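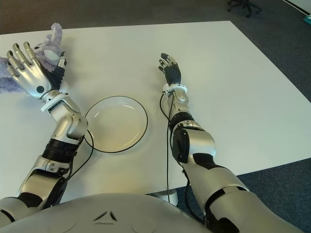 Lanying Cao의 말로는 손가락 제어보다 손목 케이블 처리에 시간이 더 들었다고 한다. 데모 시작 전, 의자도 채 놓이지 않은 상태에서 나온 얘기라 녹음은 못 했고 메모만 남아 있다. 굽힘 반경, 커넥터 방향, 팔꿈치를 최대로 접었을 때의 여유 길이. 메모에 적힌 건 이 세 단어 묶음이 전부다.

8월에 Fladeda 공개일에 다녀왔다. 휴머노이드 상체로 테이블 위 물체를 다루는 시연이 있다고 해서 신청했고, 오후 회차에 배정됐다. 시스템 이름은 Wisier. 그 위에서 도는 작업 계획 소프트웨어는 Bistero라고 부른다. 발표 자료에서 두 이름이 계속 섞여 나와 처음에는 같은 것인 줄 알았다. Wisier는 기체와 하위 제어기, Bistero는 그 위의 계획과 기록 계층이다. 아래 내용은 이 구분을 따른다.

작업 구성

테이블은 흰색 직사각형이고 로봇이 그 앞에 붙어 선다. 물체는 테두리가 가늘고 어두운 둥근 흰 접시와 라벤더색 봉제 인형. 과제는 단순하다. 인형을 잡아 접시에 올리고, 다시 들어 반대편에 내려놓는다. 접시는 그 자리에 두는 것이 원칙이고 접시가 밀리면 그 회는 실패로 기록한다.

인형과 접시를 같이 쓴 조합은 괜찮다고 본다. 털이 긴 봉제 인형은 겉면과 실제로 힘을 받는 면이 다르다. 깊이 센서로 보면 외곽이 부풀어 나오고, 손가락이 닿았다고 판단한 시점에는 아직 털만 눌린 상태일 수 있다. 접시는 반대로 형상이 단순하지만 안쪽 우묵한 면에 천장 조명이 비친다. 반사 부위에서 깊이값이 비는 것은 우리 쪽에서도 늘 보는 현상이다. 물체를 많이 늘어놓고 종류로 승부하는 시연보다 이쪽이 볼 것이 많다.

파지 순서

왼팔이 먼저 움직였다. 접근은 테이블 안쪽으로 팔을 뻗은 다음 손을 펴고, 엄지를 인형 쪽으로 모으는 순서다. 네 손가락은 펼친 상태로 오래 유지한다. 사진은 엄지와 손바닥 사이에 인형이 일부 걸려 있는 때의 것이고, 접시는 비어 있다. 긴 손가락 네 개를 다 펴고 들어가는 접근을 보면서 동작이 너무 크지 않나 싶었는데, 질의응답에서 같은 질문이 나왔다. 답은 이랬다. 봉제 물체는 초기 접촉 위치의 오차가 크다. 손을 미리 오므리면 털에 먼저 닿은 손가락이 물체를 밀어내는 경우가 늘어난다. 그래서 접촉 직전까지 개방각을 크게 잡고, 엄지로 기준면을 만든 뒤 나머지를 닫는다.

논리는 맞다. 다만 이 방식은 주변에 물체가 많을 때 쓰기 어렵다. 펼친 손의 폭이 그대로 필요한 여유 공간이 된다. 테이블에 컵 하나만 더 있어도 접근 경로를 다시 짜야 할 것이다. 이 점을 물었더니 밀집 배치는 이번 범위에 없다는 짧은 답이 돌아왔다.

오른팔은 시연 내내 적게 움직였다. 손가락을 조금 굽힌 대기 자세로 테이블 위에 나와 있다가, 인형을 넘겨받는 구간에서만 쓰였다. 양팔 협조라고 부르기에는 두 팔이 동시에 힘을 주고받는 구간이 거의 없다. 왼손이 놓고 오른손이 잡는 순차 동작에 가깝다. 발표자도 협조라는 단어는 쓰지 않고 전달이라고만 했다. 용어를 부풀리지 않는 점은 좋게 봤다.

케이블

맨 앞에 적은 케이블 얘기로 돌아간다. 가는 검은 케이블이 양팔 바깥으로 나와 있다. 왼쪽은 손목에서 고리를 그리며 아래로 돌아가고, 오른쪽은 손목에서 팔뚝 안쪽을 따라 내려와 테이블 앞쪽 모서리를 넘어 바닥 쪽으로 처진다.

설명으로는 손의 접촉 데이터가 이쪽으로 나간다. 팔 내부 배선에 여유가 없어서 외부로 뺐고, 다음 개정에서 내장한다고 한다. 외부 케이블은 세 가지가 신경 쓰인다. 처지는 무게가 손목 토크 추정에 섞인다. 팔이 움직일 때마다 그 값이 달라진다. 그리고 테이블 모서리에 걸린다. 앞의 둘은 보정 모델로 어느 정도 뺄 수 있는데 마지막은 그렇지 않다. 내가 본 회차에서도 오른팔을 뒤로 물릴 때 케이블이 모서리에 한 번 닿았고, 운영자가 속도를 낮췄다. 멈추지는 않았다.

왼쪽처럼 고리를 크게 주면 당겨질 일은 줄지만 물체를 쓸고 지나갈 위험이 생긴다. 접시가 가까이 있을 때는 특히 그렇다. 우리 팀은 예전에 팔꿈치 덮개에 클립을 달아 해결하려다가 관절 한계 근처에서 피복이 씹힌 적이 있다. 그 뒤로는 스프링 릴을 쓴다. Fladeda 쪽에도 릴 얘기를 했는데 이미 검토했고 반력 때문에 뺐다고 한다. 반력이 어느 정도였는지는 묻지 못했다.

수치

발표 자료에서 옮겨 적은 값이다. 누적 시도 942회. 이 가운데 접시 이동으로 실패 처리된 것과 인형을 놓친 것을 합친 표가 따로 있었는데 화면이 빨리 넘어가서 나눠 적지 못했다. 329회는 사람이 원격으로 조작해 모은 시연이고 자율 실행 시도에는 포함하지 않는다. 접촉 판정 지연은 12밀리초. 측정 구간의 시작점이 센서 출력인지 제어기 입력인지는 자료에 없었다. 물어보니 제어기 입력 기준이라고 했다. 그러면 센서 쪽 필터 지연이 빠진 값이고, 우리가 쓰는 기준과 바로 비교할 수 없다.

원격 조작 데이터는 Li라는 내부 과제에서 모은 것을 그대로 가져왔다. Li는 원래 천을 펴고 접는 과제였고 조작자용 장갑도 그때 것을 쓴다. 천을 다루던 데이터가 봉제 인형에 얼마나 도움이 되는지 궁금했는데, 제거 실험 결과는 아직 정리 중이라고 한다. 개인적으로는 손 자세보다 접근 속도 분포에서 득을 봤을 것으로 추측한다. 천이든 털이든 너무 빨리 들어가면 물체가 먼저 도망간다.

Bistero 화면

벽 쪽 모니터에 실행 기록이 떴다. 단계 이름, 신뢰도, 남은 시간 예측. 단계 이름이 사람이 읽을 수 있는 문장으로 나오는 것은 보기 편하지만, 전이 조건이 화면에 없어서 왜 다음 단계로 넘어갔는지 알 수 없다. 디버깅할 때는 결국 원시 로그를 열어야 한다고 담당자도 인정했다. 로그는 열어서 보여 줬다. 필드 이름이 일관되고 시각 동기 오차도 별도 열로 기록한다. 이건 우리도 가져와야 한다. 지금 우리 로그는 카메라와 관절의 시각을 후처리에서 맞추고 있고, 그 작업에 매번 반나절이 든다.

재시도 정책은 보수적이다. 한 번 놓치면 팔을 초기 자세로 완전히 물리고 다시 인식부터 한다. 시연에서도 한 번 그렇게 됐다. 전달 구간에서 인형이 오른손 손끝에 얕게 걸렸고, 들기 직전에 스스로 취소했다. 관람객 쪽에서는 실패로 보였겠지만 내가 보기에는 이날 가장 볼 만한 동작이었다. 무리해서 들지 않고 취소하는 판단이 데모 환경에서 제대로 동작하는 경우가 드물다. 무엇을 기준으로 취소했는지는 화면에 신뢰도 값 하나로만 나온다. 임계값은 공개하지 않았다.

질의응답에서 적어 둔 것

손끝 교체 주기는 정해 두지 않았고 마모가 보이면 바꾼다.
접시를 드는 동작도 시도했으나 테두리가 얇아 손톱 역할을 할 부분이 필요하다는 결론이었고, 현재는 과제에서 제외.
테이블 높이가 바뀌면 재보정이 필요하다. 절차에 17분이 걸린다. 자동화 계획 있음.
비상 정지 후에는 손이 현재 자세를 유지한다. 풀리는 방식도 시험했는데 물체가 떨어지는 쪽을 더 꺼렸다고 한다.
바닥은 카펫이다. 사람이 옆을 지날 때 테이블이 흔들리는지 물었고, 접시 위치를 매번 다시 인식하므로 영향이 작다는 답. 작다는 것의 값은 없었다.

마지막 항목은 조금 더 따져 보고 싶었다. 접시를 매번 다시 인식한다면 접시가 밀렸는지의 판정 기준도 같은 인식에 기대게 된다. 조명이 비치는 면에서 인식이 흔들리면 실패가 아닌 것이 실패로 잡히거나 그 반대가 된다. 외부 기준이 따로 있는지 물었을 때는 다음 회차 입장이 시작되고 있었다. Lanying Cao에게 메일로 질문을 보냈고, 답이 오면 이 글 아래에 덧붙인다.

같이 보낸 질문은 두 개 더 있다. 하나는 왼손 케이블의 고리 길이를 어떤 자세에서 정했는지, 다른 하나는 인형을 세탁한 뒤 털 상태가 달라졌을 때 같은 파라미터로 돌려 봤는지. 우리 쪽 시험용 인형은 세탁 후에 성공률이 내려갔고 원인을 아직 못 찾았다. 다음 주에는 개방각을 넓혀서 다시 돌려 볼 예정이다.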